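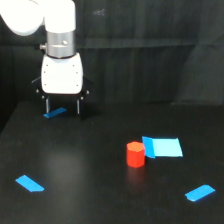 Datasets / Consumer hardware / Text

Gokar: laptop and phone launch rumors, matched to what shipped

README, last edited Thursday, October 17, 2024

What's in it

Gokar is a table of 4,000 published claims about laptops and phones that hadn't been announced yet when the claim went up. Each row holds one claim, the page it came from, and our judgment on how it did once the product was on sale. The claims come from 45 sites, most of them in English, and cover two product lines: Vulari notebooks and Vorkon phones.

The file was put together to test a common line in launch coverage, that a given source "has a strong track record." We wanted to see the record. In most cases there wasn't one anybody could check, only other articles saying it existed.

Files

claims.csv: one row per claim
sources.csv: one row per site, with the sites each one tends to cite
outcomes.csv: one row per product that reached stores
notes.txt: arguments about hard rows, lightly cleaned up

Columns in claims.csv

claim_id: integer, no meaning beyond that
source_id: joins to sources.csv
posted: day the page first went up, where we could establish it
product_line: vulari or vorkon
claim_text: the claim in the site's own words, trimmed
claim_type: price, date, screen, chip, name, color, other
hedge: the softening word used, if any (could, may, expected, "said to be")
origin_id: the earliest row making the same claim, if we found one
outcome: see next section

Outcome labels

There are four: right, wrong, partly, and unscorable.

"Right" means a reader who acted on the claim wouldn't have been misled. "Partly" is the label we trust least. It started as a place for claims that got the screen size right and the resolution wrong, and it filled up with everything we were tired of discussing. If you're computing a hit rate, run it once with partly counted as right and once counted as wrong, and publish both. The gap is wide enough to flip the order of the top sites.

"Unscorable" covers things like "a cheaper Vulari is coming at some point." Sites that write this way look careful in a naive ranking, because their vague claims drop out and only the safe ones stay in. We don't have a fix. A column for vagueness was tried and removed when two labelers couldn't agree on what vague meant.

How the claims were collected

Pages were gathered by search and then read by a person. We pulled out every forward-looking statement about a product and gave each its own row, so one long roundup can produce up to 45 rows. Keep that in mind before averaging by site. A site that publishes roundups will swamp one that publishes single stories.

Posting dates are a weak spot. Several sites update old pages in place and leave the old date at the top. Where a saved copy showed the text had changed, we used the date of the first copy that contained the claim. Where there was no saved copy, posted is blank. Please don't fill the blanks with the date on the page. An early guess and a late edit look the same that way, and the late edit always wins.

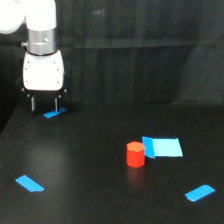 Gripper above the black tabletop, fingers pointing down.

The copying problem

Most rows aren't independent. A claim shows up on one site, gets repeated on several more with the hedge removed, and then gets cited back by the first site as "multiple reports." The origin_id column tries to deal with this and only half succeeds. It finds the earliest page we have, which may well be a copy of something we don't.

Juhász is the clearest case. It is a small newsletter that the bigger sites quote constantly, often at second hand. Counting every repeat, Juhász looks like the best source in the file by a long way. Counting only original claims, it has 9 scored rows, and a person flipping through last year's spec sheets could have guessed a good share of them. We wouldn't call that a bad record. It's too short to call anything.

What we would not use it for

Predicting a launch. People have asked, and the answer is still no. Most claims that came out right were posted close to the announcement, when packaging and store listings were already loose in the world.

Ranking writers. There are no bylines in the file and we'd rather you didn't add them.

Saying anything about other brands. Vulari repeats its release pattern year after year, and that makes any forecaster look good. Vorkon moved its usual fall event to November once, and date accuracy for that season fell apart across nearly every site.

Training a model to spot fake leaks. Nothing in here is labeled fake. A wrong claim may have been true of a prototype that got dropped, and we have no way of telling that apart from something made up over lunch.

Known errors

Some Vulari rows confuse the thin model with the entry model, mainly in the older pages where the sites confused them too.

Prices were recorded in the currency quoted. A few pages quote a dollar figure that is plainly a straight swap from another currency. Those are scored as written.

The hedge column misses hedges that sit in the headline and nowhere else.

Color claims are a mess. "Dark blue" and "midnight gray" were scored by whoever was labeling that afternoon.

Changes since the last version

Removed duplicate rows caused by mobile pages.
Rescored all chip claims after finding that outcomes.csv listed the wrong chip for one Vorkon phone.
Dropped the confidence column. It was our own confidence in our own labels, and it was high everywhere.

Corrections

Send the claim_id, the label you think is right, and a link to a page that was up at the time. Corrections citing a later article about how good the source is will be closed without a reply.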